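Subject: Re: [sourdough-and-grains] Cold proving and the "Dokham method"
From: Gudrun Eichhorn
To: the list
February 2021 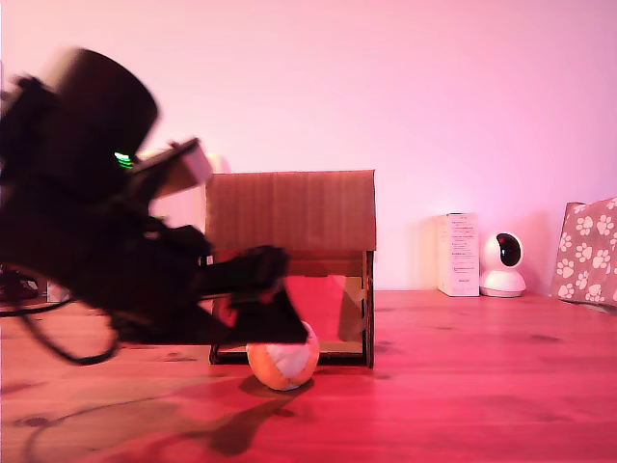 The table, with a small round ball on it.

Replying to Sebastián's message, which I have read twice now, the second time with a pencil.

Sebastián Barrientos wrote:

> I have been following the Dokham method since December and I am
> convinced. For those who missed the thread: you mix your dough, leave
> it for an hour, then put it in the fridge for 60 hours. Not 12, not
> 24, but 60. The claim is that the long cold rest breaks down the
> gluten so far that people who normally feel bloated after bread can
> eat as much as they like. My sister, who has not touched a loaf for
> years, ate three slices and was fine.
>
> The crumb is also better and the crust has a deeper colour. I use
> Girnel strong white, 11 per cent protein, and the Stosidgate starter
> that Solène passed on to me. I honestly think we should put this on
> the list's page as the recommended way for beginners.
>
> Has anyone else tried it? Romain says he has been doing 40 hours
> with the same result.

Sebastián, I am glad your sister enjoyed the bread. I am not going to tell her she didn't. But I would not want to see this on the page for beginners, and I will try to say why without being rude about it.

Start with the sister. Three slices on one evening, by someone who knew it was special bread and had been told it would agree with her. If I told my neighbour that my soup cured headaches and she ate a bowl and had no headache, what would we have learned? Did she eat three slices of your ordinary loaf the week after, without being told which was which? If so, I'd like to hear what happened. If not, we have a nice evening and a loaf of bread.

Then the gluten. A sour dough left for a long time does change. Anyone who has forgotten one at the back of the fridge knows that it goes slack and sticky and will not hold its shape. So something is happening to the gluten, I accept that much. What I don't accept is the jump from "the dough has gone slack" to "people who can't eat bread can eat this". If enough of the gluten had really gone, you would not have a better crumb, you would have a puddle. The method can't have it both ways. Either the structure is there and holding up your lovely open crumb, or it isn't.

This matters more than it might seem. There are people on this list with coeliac disease in the family. Solène has written about her son before, so I don't think I am giving anything away. Somebody new joins, reads "people who normally have trouble can eat as much as they like" on our own page, and bakes a loaf for a child. I don't care how long it has been in the fridge. Wheat bread is not safe for that child, and we should not print anything that lets a hurried reader think it might be.

Now the 60 hours. Where does the number come from? I went back through the thread and as far as I can tell it comes from the person who first posted the method, who had it from a course, where it was on a handout. Romain gets the same result at 40. Sebastián, did you try 24? I ask because I have done 24 for years and nobody has complained of my crumb or my crust. If 24, 40 and 60 all give the same loaf then the number is decoration.

I did have a go, so that I can't be accused of arguing from the armchair. One batch, mixed in one bowl and split in two. Same flour (not Girnel, I can't get it, I used the Delorme type that Ginette Lecomte recommended last year), same starter, same salt, same tin size. One half had a night in the fridge and one half had the full 60 hours. Of course this meant they were baked on different days, and my oven has moods, so please don't take it as proof of anything.

The long one was more sour. To my taste, too sour. It was darker on top, I give you that, and it had spread. It took the shaping badly and I had to flour the bench far more than I like. My husband preferred the short one, toasted. With cheese he couldn't tell them apart. I felt the same after both, but then I always feel fine after bread, so I am no use as a test.

A few smaller points, while I am at it.

The protein figure. 11 per cent seems low to me for something sold as strong. Could you look at the bag again? A weaker flour would go slack sooner in the cold and that would change what we are comparing.

Fridge temperature. Nobody in the thread has given one. Mine is colder at the bottom than in the door by enough to matter, and I would guess yours is too.

The starter. Everyone who swears by this seems to be using Stosidgate or a child of it. Perhaps it is simply a good slow starter. Solène, do you still have some of the old one from before? It would be worth trying both.

And the price. The course this handout came from now has a book, and the book has a special lidded box to go with it. I make no accusation. I only notice that the method was free in December and isn't quite so free any more. A bowl with a plate on top did for me.

What I'd be happy to see on the page is something like: "Many of us leave the dough in the fridge overnight or longer. It suits a working week and gives more flavour. Watch that it doesn't go slack." No hours to the minute and nothing about health at all. If Romain wants to add a line on his 40 hours, fine by me, with his name on it.

If anyone does a proper blind tasting I'll gladly post a loaf.

Gudrun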